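Home | Materials | Fencing | Gates | Hardware | Glossary

Countersunk fasteners in gates and fence panels

By the Cistow editors
May 15, 2025

A countersunk fastener is a screw or bolt with a head shaped to sit level with, or slightly below, the surface it holds. In fencing, countersunk fasteners are used on gate frames, hinge plates, latch keepers, rail brackets and flat infill panels. They are chosen where a raised head would catch clothing, rub against livestock, or keep a gate from closing against its post.

Form

The head of a countersunk screw is a cone with a flat or slightly domed top. The matching recess in the work is called a countersink. It is cut with a conical bit after the pilot hole is drilled, or pressed into sheet metal with a punch and die. In the United States the usual included angle for inch-size screws is 82 degrees. Metric screws commonly use 90 degrees. A screw seated in a recess of the wrong angle touches only along a thin ring, and the joint may loosen as the gate is used.

The drive may be a cross recess, a square, a six-lobed star or a hex socket. Hex sockets are found mostly on machine screws threaded into metal, while square and star drives are common on wood screws sold for fence boards. A hex socket in a countersunk head is shallower than the socket in a cap screw of the same thread size, and it strips more easily if the key is worn or not fully seated. 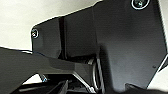 Round countersunk screw with a dark hex socket, set in a black panel.

Use on gates

Strap hinges and T-hinges for farm gates are often supplied with punched square holes for carriage bolts, and these do not take countersunk screws. Butt hinges and flush hinges usually have countersunk holes on one face. The hinge leaf must be mounted with that face outward, or the heads will stand proud and the leaves will not fold together.

Latch keepers are the other common place for them. A sliding bolt passes close to the face of the keeper plate, and a pan head in that position can scrape the bolt or stop it short. Many makers supply keepers with flat heads for this reason. The Plenodico keeper, a flat steel plate sold with garden gates, uses four flat-head screws and has no provision for through bolts. The larger Rundby pattern has two countersunk holes and one slotted hole, which allows the plate to be moved up or down if the post settles.

On metal infill panels, countersunk screws are used where the sheet is thick enough to hold the full depth of the head. If the sheet is thinner than the head, the recess can open into a sharp-edged hole and the screw bears on very little metal. A dimpled hole over a matching recess in the frame is the usual answer. Cup washers can also be used, though the head is then no longer flush.

Use on wood

Softwood boards allow a flat head to pull itself into the surface without a drilled recess. Cedar, redwood and pine are often fastened this way. The method is quick but can crush the fibers around the head and leave a small pocket that holds water. Near the end of a board it may also cause a split. Hardwood rails are normally drilled and countersunk first.

Heads driven well below the surface reduce the thickness of wood being held. This matters most with thin pickets, where an overdriven screw can pull through in high wind.

Materials and finish

Zinc-plated steel is the cheapest material and is suited mainly to sheltered work. Hot-dip galvanized screws last longer outdoors, but the coating is thick and may partly fill a small drive recess. Stainless steel is used near salt water and with woods that stain on contact with plain steel.

Where a countersink is cut into a painted or powder-coated part, the cutter exposes bare metal around the edge of the hole. The exposed ring is a common starting point for rust on steel gates. It can be touched up with primer and paint before the screw is fitted. Parts that are countersunk before coating do not have this problem, although a heavy coat may need to be cleared from the recess so that the head will seat.

Stainless screws in aluminum gates can lead to galvanic corrosion in damp locations. A nylon sleeve or a coat of anti-seize compound slows it.

Sizes

For gate work in wood, No. 10 screws are widely used on light hinges and latches. Heavier hinges take larger screws or are bolted through. For metal frames, 1/4-20 machine screws are common, the second number being the count of threads per inch.

Removal

A countersunk screw that has rusted in place is harder to remove than a raised head, as there is nothing to grip from the side. Penetrating oil and a tight-fitting driver are tried first. If the drive has stripped, the head is usually drilled out, and the remaining shank can be turned with locking pliers once the hinge or plate has been lifted away.

See also: Carriage bolt; Gate hinge; Keeper plate; Pilot hole

208 shares | 10 comments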